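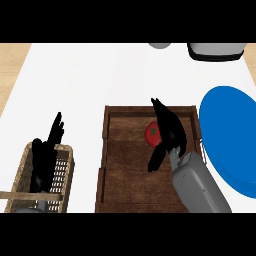

I got my glider rating in September, after putting it off for most of my adult life. I already had a private certificate for airplanes, which I'd let go stale, and I figured the switch would be easy. My instructor at Mullmont, Rogelio Panganiban, let me think so for one flight. On the second one he had me explain, on the ground, why I had used so much rudder coming out of a turn and so little going in. I didn't have an answer. He talks about the yaw string the way other people talk about the speedometer, and he wanted my eyes on it a lot more than they were. Back home I tried to explain to my wife how small a field looks when you have to land in it, and the best I could do was a single red tomato on a brown wooden tray. The tomato is the barn you're using for a reference point and the tray is all the room you have.

Mullmont is a grass strip with a hangar, a trailer that serves as the office, and a winch that only gets used on weekends. Most of the launches are aerotows. The towplane was down for part of the summer with a cracked exhaust, so I ended up taking more winch launches than I had planned on. I'm glad I did, though I didn't enjoy the first few. A winch launch is over in less than a minute. You go from sitting still to climbing at an angle that feels wrong if you've spent your flying life in a Cessna, and then you're at the top and have to lower the nose, pull the release and start making decisions.

The part that took me longest was the cable break drill. Rogelio would pull the release on me with no warning at different heights and wait to see what I did. Nose down first, then wait for the airspeed, then decide if you're landing ahead or turning. I knew the order. Doing it in the right order was a different matter, and twice I started a turn before I had the speed. He took the controls both times and we talked about it afterward on the bench beside the trailer.

I had 17 flights with him before he sent me up alone. My logbook shows a lot of short ones. In a place with good lift you might stay up for hours, but we fly over flat farmland next to a lake, and on a lot of mornings you get a launch, a pattern and a landing. You learn to land, anyway.

My first real soaring flight came a couple of weeks after the solo. There was a line of small cumulus setting up over the quarry west of the field, and I released under the edge of it and found lift almost right away. I circled left, lost it, widened out, and found it again. The variometer settled down and I climbed to just under the cloud base, which was higher than I'd ever been in a glider. I stayed up for an hour and 20 minutes. Then I flew back toward the field with far too much altitude and spent a while getting rid of it.

I should say something about equipment, as a couple of people have emailed to ask. I fly the club's trainer, which is old and heavy on the ailerons, and I don't own a glider. I use a paper chart and a cheap seat cushion. A hat with a small brim is better than a baseball cap, because a long bill blocks your view up and to the side, and that's where the other gliders are when you share a thermal. Drink water before you feel like you need it. I got a headache on two of my summer flights and both times it was from being dried out.

The checkride was on a windy day and I nearly asked to move it. The oral part went for a couple of hours, mostly on weather, assembly and the rules for towing. The flying was three launches. I was low on one of the patterns and used less spoiler than I had planned, and the examiner asked me about it after we stopped. I told her what I had seen and what I'd changed. She wrote something down and we went on to the next one.

Flying is done here until spring. The gliders are in their trailers, and the annual inspections start once the hangar heater is working. I've been reading about cross-country flying in the meantime and marking up a chart with fields I might land in. My plan for this year is a flight to the next gliderport and back, with an instructor along the first time. Rogelio says he'll go if I do the ground crew work for his own flight first, so I need to learn how to back up a 30-foot trailer.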